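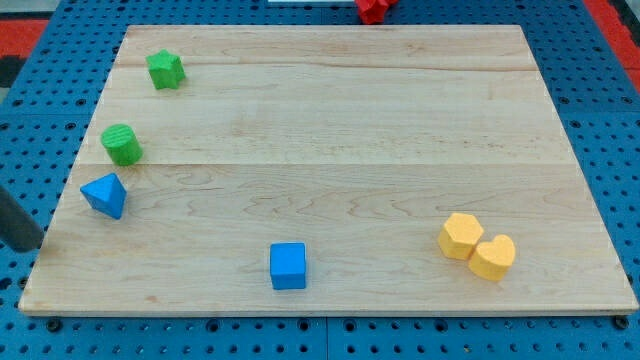
Attachment 1, ticket 3000: block set on the maple-colored board, yellow hexagon and heart touching at lower right.

Ticket 3000
Product: Hafstein sorting kit, with Clindov pick software
Opened by: Anisa Purba, Skolon
Assigned to: Illia Yurchenko, Harnard support
Status: Closed, follow-up requested

Anisa Purba, 1/20/26
Hi! First off, we're having a great time with the trial kit. Setup took us one morning, the arm found its home position on the first try, and the single blocks are a joy to watch (the green star especially, I was sure that one would give us grief).

My problem is the two yellow blocks. When the heart sits right up against the hexagon, Clindov reports one object and aims for the gap between them. The arm comes down, stops with error 123 and goes back to home. Slide them apart by a finger's width and both get picked with no fuss. The blue cube near the front edge is fine, and so is the green cylinder.

Tried so far:
- recalibrated the camera, no change
- dimmed the overhead light, no change
- swapped the plain mat for the wooden board, no change with the yellow pair, but the blue blocks read better on it
- restarted everything, twice

Illia Yurchenko
Thanks for the clear photo, that helped a lot! Error 123 means the grip target is wider than the fingers can open, so it fits with the two blocks being read as one. They're the same color and the heart covers a corner of the hexagon from that angle, so the color-only mode has very little to go on. Could you tell me which mode you're in, and your edge split value? It's under Vision, Advanced.

Anisa Purba
Color only, edge split 0. I never touched that page.

Illia Yurchenko
Okay, please switch to Color + Shape and set edge split to 100. Then run Relearn with each yellow block alone on the board before you put them back together. Leave the red star off to the side for now, past the far edge of the board is fine as long as the work area is drawn to the board only.

Anisa Purba
Wow, big difference. Two outlines now, and it took the heart first and then the hexagon. I let it loop over lunch and got 936 picks with one stop, when the heart landed flat on its side. Cycle time is a little slower in this mode but I can live with that.

One wish: please put edge split on the main Vision page! Eyvindur Juhl on our side looked for it too and gave up.

Illia Yurchenko
Love that number. I've passed the menu request to Gunnlaugur Bjarnason, who looks after the Clindov screens, and asked for a relearn prompt for blocks lying on their side. The next update is planned for March. Closing this one, but reply here if 123 comes back and it will reopen.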